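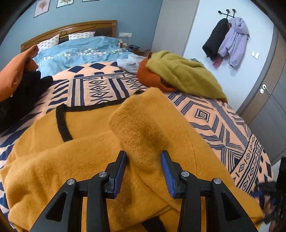 Mustard sweater on the bed, gripper open over the knit.

Folding by Hand-Held Gripper: Pictures and Notes
Posted 1/26/20 by Selina Auer

This gallery goes with our report on learning to fold clothes from demonstrations made in people's homes. A person does the folding with two hand-held grippers, one in each hand, and the recordings are used to train a policy that later runs on a two-armed robot. We call the data set Pandus and the policy Hitus.

We recorded 377 folding demonstrations. Of these, 300 were used for training and the rest were held back. Justinas Luik and Agnese Eglītis did most of the folding. Ravindra Shukla wrote the training code.

About the picture
The view is from the gripper itself, the same view the policy gets. The blue ribbed pads on the jaws are the only parts meant to touch the cloth. A second gripper shows at the lower right.

The sweater has black trim along the neckline. Trim of a different color gave the policy something to find, and garments that had it were folded more reliably than plain ones.

The bedspread has diamonds, bars and wavy stripes in dark navy on pale peach. Our first policy, trained only on a plain gray table, often closed on a printed line in the cloth underneath and missed the hem. Adding 200 demonstrations on patterned covers removed most of those errors.

Other garments lie around the sweater, among them an olive-green knit on top of something rust-orange. We left piles like these where they were. The policy has to pick out one garment and leave the others alone, and tidy recordings did not teach it that.

What worked
Sleeves first, then the body in half. Demonstrators who kept to this order produced recordings that trained well together. When we mixed in other orders, the robot tended to stop halfway and start over.

What did not
Thick knits are still hard. The jaws pick up one layer when two are needed, or two when one is needed. Aigars Liepiņa tried 4 pad shapes and saw little difference between them. Socks were dropped from the study.

Next
A second round of recording is planned for May, with towels and children's clothes. The home recordings will be released under the name Hodalness once the labels have been checked.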